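Subject: Re: [cidmont-fruit] Thinning of apples and pears, advice for the present season
From: Lowri Lewis, Cidmont Fruit Advisory Service
Date: June 24, 2026

Dear list members,

The Service has received a number of enquiries on the thinning of young fruit, several of them prompted by the heavy set on apples this year. The notes below replace the advice sheet sent out last season. They apply to apples and pears grown as bushes, half standards, cordons and espaliers. Plums are dealt with briefly near the end. Members who grow under contract to a packhouse should follow the packhouse schedule where it differs from ours.

Most trees will shed part of their crop of their own accord in early summer. The fall varies a good deal between varieties and between gardens, and on a dry bank it may be over well before it has begun on heavier ground a mile away. Hand thinning should normally wait until the fall has slowed. Fruit removed earlier than that may have been about to drop in any case, and the work will need to be done twice.

In a cluster of apples the central fruit, often called the king fruit, may be misshapen, with a short thick stalk. Where it is sound it may be kept. Where it is not, it should be taken first, followed by any fruit that is scarred, holed, undersized or badly placed. Dessert varieties should be left with one fruit to a cluster, and two where the clusters are widely spaced. Cookers should be reduced to one throughout.

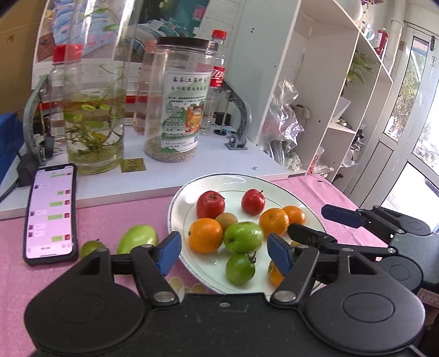 Should thinning be done with scissors or by hand?

Either method is acceptable. Scissors with narrow, pointed blades are safer where the stalks are short and tightly packed, as there is less risk of pulling away the whole spur. Fingers are quicker on varieties with long stalks: hold the spur steady with one hand and press the fruitlet sideways with the thumb. Blades should be wiped between trees where canker is present.

Spacing is the point on which we are asked most often. For dessert apples, a hand's width between fruits along the branch is a reasonable guide. Cookers need rather more. Pears generally need less thinning than apples, and a reduction to two fruits per cluster will suffice in most gardens. The distances should be judged over the branch as a whole. A weak, whippy branch should carry less than a stout one, and the leading shoot of a young tree should carry nothing at all.

Trees in their first and second year after planting should be cleared of fruit completely. We recognise that this is unwelcome advice. A single apple may be kept in the second year if the grower wishes to confirm the variety.

At the Pukton demonstration orchard, the 19 bush trees of the variety Kong were thinned last year on the scheme set out above. They gave 1,611 pounds of fruit, and the blossom this April was good on all but the two trees nearest the lane. The same trees had cropped very poorly in the year before thinning was introduced. We would caution members against reading too much into a single season at a single site, particularly one so well sheltered from the north.
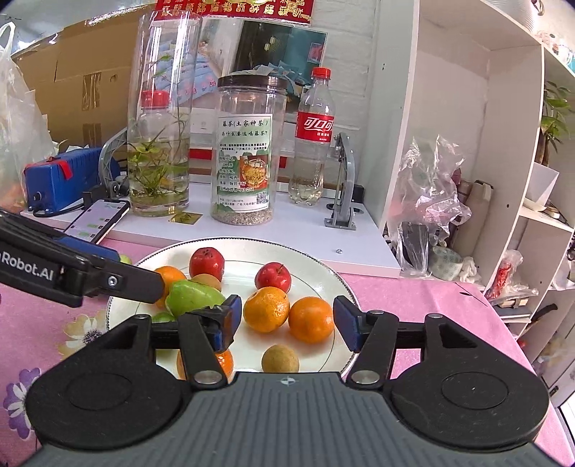 Tegwen Prothero wrote:

> Dear Ms Lewis,
>
> I write with regard to last season's sheet, which I followed closely on
> my own three trees. The spacing was satisfactory and the apples were of
> a good size. My difficulty is with the timing. The sheet stated that
> thinning should be finished by the end of June. In my garden the
> natural fall was still going on at that date, and by the middle of
> July I had fewer apples on the lower branches than I had meant to
> keep.
>
> I should also be grateful for guidance on watering. The sheet advised
> watering "in dry spells", and I am not certain what is meant by a dry
> spell on thin soil over gravel, where a week without rain is enough to
> make the leaves hang.
>
> Lastly, is there any value in the Omadetti trunk bands that were
> mentioned on this list some time ago? I have one in the shed and have
> never put it on.
>
> With kind regards,
> Tegwen Prothero

We are grateful to Mrs Prothero for setting out her experience so clearly. The three points are taken in order.

On timing, the objection is a fair one, and the closing date has been removed from the advice. Members in later districts may continue thinning well into July without harm. Where there is any doubt, we suggest thinning in two stages. At the first, remove damaged fruit and reduce each cluster to two. At the second, a fortnight or so later, reduce to the final number. This takes longer, but it guards against the loss that Mrs Prothero describes. Growers with only a few trees will probably find the additional work slight.

On watering, the phrase "dry spell" was too loose. On thin soils over gravel or chalk, bush trees carrying a crop should be watered once a week whenever there has been no useful rain in that week. Trees against a wall should be watered whether or not it has rained, as the foot of a wall receives very little. Apply the water slowly, over the whole area beneath the branches, and keep it off the trunk. Large established trees on deep loam seldom need attention.

On trunk bands, the Service does not test proprietary products and has no view on the band in question. Bands of any make do nothing to assist with thinning or fruit size. If one is used, it should be checked for tightness at least once a year.

Two further matters have been raised with us by telephone. Heledd Gronow asked whether thinnings may be composted. They may, provided they are free from maggots and rot. Fruitlets with entry holes should be removed from the garden or buried deeply, and should not be left lying beneath the tree. Orlando Ñahui asked whether plums should be treated in the same manner as apples. Plums may be thinned to a spacing of two to three inches once the stones have begun to harden, and heavily laden branches should be propped in good time. Plum wood breaks readily and silver leaf can enter at the wound.
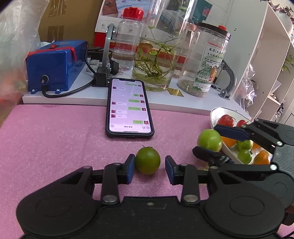 Picking will be covered in a separate circular, but one aspect of it bears on the work now in hand. Fruit intended for store must come away with its stalk whole, and tight clusters make this difficult, as one apple is often pushed off by its neighbour. A stalk that stays with the fruit when it is lifted, like the short one standing on top of the small round green fruit on the pink cloth, leaves no torn skin through which rot can begin. Apples that have lost their stalks should be set aside and used first. Proper spacing in June makes a clean pick in autumn a good deal easier.

Members are reminded that the list has 549 subscribers and that replies are sent to all of them unless the address is altered by hand. Enquiries about a particular tree are better sent to the office directly, with the variety (if known), the approximate age and a note of the soil. Please do not post fruit to us without writing first.

Printed copies of the revised sheet may be had from Delphine Sorensen at the Cidmont office. No more than 25 copies can be supplied to any one society.

Yours faithfully,

Lowri Lewis
Cidmont Fruit Advisory Service

To leave this list, send a blank message with the word "leave" in the subject line.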